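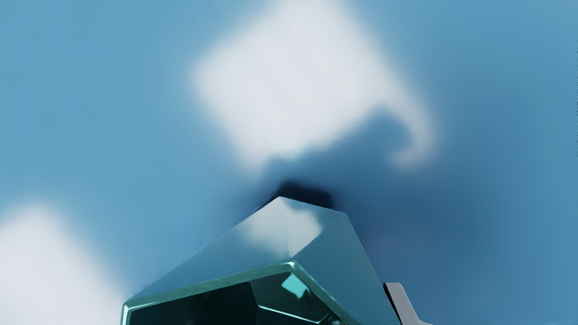 Agreement Errors and How Long a Small Language Model Can Hold a Thought

Project report, Intro to Computational Linguistics, Endville
Jagadeesh Joseph

Why I picked this

I came into this course knowing how to code and not much about grammar, so I wanted a project where the grammar part was small enough to fit in my head. Subject-verb agreement seemed perfect! You've got a subject, you've got a verb, and they have to match. "The key is," "the keys are." Easy, right? Then you put some junk in between ("the key to the cabinets is") and people start messing up, and so do computers. My question was whether a small model messes up in the same spots that people do, or in its own weird spots.

My partner was Åsmund Forsberg. He wrote most of the test sentences and I did most of the training, though we traded off when one of us got sick of it.

What we trained

We used Bresel, the little teaching toolkit from our lab section. It lets you train an LSTM on a laptop without too much crying. Our training text was a pile of old town newsletters and recipe pages that our instructor, Dr. Halvorsen, had already cleaned up for an earlier class. I'd have liked something bigger, but my laptop fan had opinions about that.

We lowercased everything and kept the punctuation. I regret the lowercasing a little. It merged a few last names with ordinary words, and for about one whole evening I thought the model had learned something deep about bakers when it had just seen a lot of the Baker family.

The test set

Our test set has 3124 sentence pairs. The two sentences in a pair are identical except for the verb, and the model gets a point if it gives the good verb a higher probability. Åsmund made templates and filled them in with a script, so a lot of the sentences are pretty silly ("the farmer near the pianos laughs"). We sorted them by how many words sit between the subject and the verb, going from none up to seven.

We also pulled out 177 pairs by hand for a closer look. In all of these, the noun right before the verb has the opposite number from the real subject. People call that noun an attractor, and I love that word.
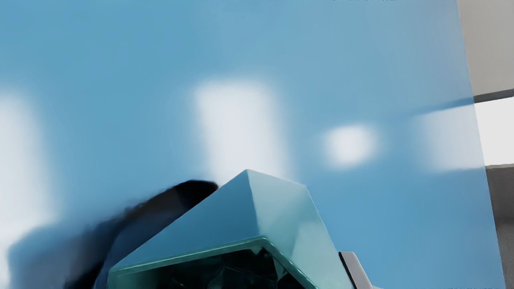 Figure 1. Render, second view.

What happened

With nothing in between, the model was nearly perfect, which made us feel great for a day. Short phrases in between were fine too, as long as the nouns all matched. Attractors were where it fell apart. A plural noun sitting next to the verb pulled the model toward a plural verb a lot more often than a singular noun pulled it toward a singular one. That's the same lopsided pattern that's been reported for people, and I got pretty excited when I saw it (Åsmund got a text in all caps).

Then we found a boring explanation that might cover part of it. In our training text, plural verbs show up right after plural nouns nearly all the time, thanks to the recipes. "Onions are," "potatoes are," and on and on. So the model may just be leaning on pairs of neighboring words. We tried retraining on the newsletters alone and the lopsidedness shrank, but it didn't go away. With so much less text the model was also worse at everything, so I don't want to make a big claim here.

Relative clauses were a disaster. "The nurse that the drivers like sings" gave it terrible trouble. To be fair, I had to read some of those twice myself.

Things that went wrong

Our first set of results was garbage because I scored the word after the verb. Off by one, classic. I only caught it when the scores came out at coin-flip level even for "the dog runs." I reran it all over break, and the numbers we turned in on January 6, 2025 are from the fixed script.

We also had some verbs the model had never seen in training, and it treated both forms as the unknown token, so those pairs came out as ties. We threw them out before settling on the final set. I wish we'd checked the vocabulary before writing templates instead of after, and if you're doing this project next year, please do that first.

What I'd do next

I'd like to run the same pairs past actual people and time how long they take. The Bolside reading group offered to be our guinea pigs, but we ran out of semester. Åsmund wants to try it in Norwegian, where verbs don't change with the subject, so he'd have to use adjectives instead. He's already started on a word list.

The templates and scoring script are in our class folder under both our names. The file marked "old" has the off-by-one bug in it, so please don't use that one.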